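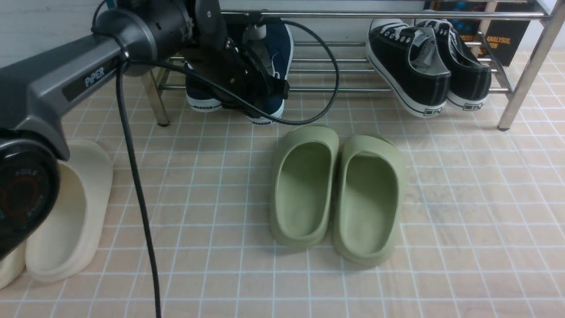 ok budget thread. equipment request for the home tidying project goes in at 5pm and I've been in the spreadsheet since breakfast so you all get my notes

for anyone new: small group at Condthorpe, one arm now, want a second one plus everything that goes with it. shoes first, then laundry, then maybe kitchen if anyone ever pays for kitchen

first lesson from last year. the arm is the easy line. you get a quote, you paste the quote, done. it's the stuff bolted to the arm and plugged into the arm and sitting under the arm that eats you

cables!! put cables in. not "misc". its own row. last year I had zero dollars for cables and then spent $221 in one order on longer leads and strain relief and a bag of clips, out of the printer ink money

also measure the cable run with the arm at full stretch. not parked. I measured parked. bought twice

a cable loop hanging in front of the gripper WILL meet a shoelace at some point. sleeve it, clip it along the link, whatever you like, but price it now

Odair Assunção (does our hardware, has opinions) wants a proper cable guide along the whole arm. I said how much. he said he'd send me a number. still waiting on the number Odair

grippers. we have one kind. fine on a thick foam slide, you can pinch the strap or the rim and go. canvas sneakers are a different animal, soft upper, stiff sole, laces all over the place

so the request has a second set of fingers, softer pads, wider opening. Farnotau quoted $577 for the set with mounting plate. Moldovan was cheaper but the plate was extra and so were the screws. the SCREWS

always ask if the plate is included. write it in the email. "does this price include the mounting plate and fasteners for our arm model." copy that, it's yours

lead time. Cledenon says 43 days on the arm from signed order, and the signed order takes as long as it takes our finance office to find a pen. so if you want it running by August count backwards and then feel sick

I put lead time in a column right next to price now. Paraschiva Munteanu made me do it and she was right, half the rows I thought were fine won't land before the student who needs them leaves

oh and a thing I always forget — shipping insurance and the import charge are separate lines on ours. if finance sees one total that doesn't match the quote it comes back to you. ask me how my spring went

test objects!! you have to buy the household too. people leave this off every single time. shoes, slides, a rack, all of it

we were using our own shoes for a while. bad plan. somebody needs to go home in them

buy the same slide in more than one color. dark rubber and pale foam are not the same problem for a camera and you don't want to learn that in demo week

and get a shiny rack if real houses have shiny racks. polished steel tube throws highlights all along the rods and the depth goes weird on it. a matte one would be kinder to us and tell us nothing

same for floor. we looked at pricing a nice plain mat and took it back out. tile with grout lines stays. people have tile

replacement shoes get a row too. soles get chewed where the fingers close. not a lot of money but it's a row you'll be glad about in month five

mounting. do you want it on a table, a cart, a mobile base? three totally different budgets. we went round and round. if the job is shoes on a floor then the arm has to get DOWN there and a tabletop clamp isn't going to do it

mobile base is the biggest number on the sheet after the arm. I've written it up as phase two with its own quote so they can say no to it without saying no to everything. do this. never staple your expensive thing to your necessary thing

cameras: one at the head, one at the wrist, spare of the wrist one. the wrist one is going to hit the rack. put it in as "spare" not "backup", finance here reads backup as optional and deletes it. yes really

compute I'm skipping, we have a machine, it's loud, it lives

people time is the row I'm worst at. somebody has to sit and drive the arm through putting a shoe on a rack, again and again, and reset the floor in between. resetting takes longer than the grasp. budget the resets

last year I costed the hours for the runs only and we were out of student money with half the shoe list undone. Paraschiva covered a bunch of it herself which she should not have had to do

so now the sheet has run hours, reset hours, and labeling hours, seperate rows. it looks greedy. leaving it

contingency: we're allowed up to 15 percent. I used to put less because I thought it looked tidy and responsible. take all of it

service contract y/n? Cledenon has one, I went no for the second arm. reasoning: with two the same we can swap joints between them and keep one going while the other's away. Odair disagrees. Odair will be the one doing the swapping so I should maybe listen

edit to that, just talked to him. we're asking for the contract on the first arm, the old one, not the new one. new one has warranty anyway. fine. good. changed the sheet

storage!!! where does the second arm live when it's not working. I have a shelf row in there and a lockable case. case was more than I expected, kept it, the last one traveled in a blanket

somebody in replies asked same model or different for the second. same. same same same. same spares, same fingers, same code, same power supply. different is fun until something breaks

somebody else asked about refurbished. got one refurb quote from Moldovan, price was good, no paperwork on joint hours. would've said yes with the paperwork. if you find one with a log, grab it

quote expiry dates, check them. two of mine ran out while I was waiting on the third. had to go back and grovel to Farnotau, they honored it, nice people

ok what I cut in the end: plain mat, fancy lights, second monitor, the chair. (the chair hurt.)

what stays no matter what: arm, fingers, cables, wrist camera spare, reset hours. if they trim below that I'd take the arm off before the hours. a second arm with nobody to run it is a coat rack

3:40. Odair's cable guide number just came in. it is not a small number. going to go have words with him and then put it in anyway

will post the blank version of the sheet once it's submitted and I've taken our prices out. rows only, fill in yoru own

4:52 submitted. the total didn't match the quotes on the first try. it was the shipping row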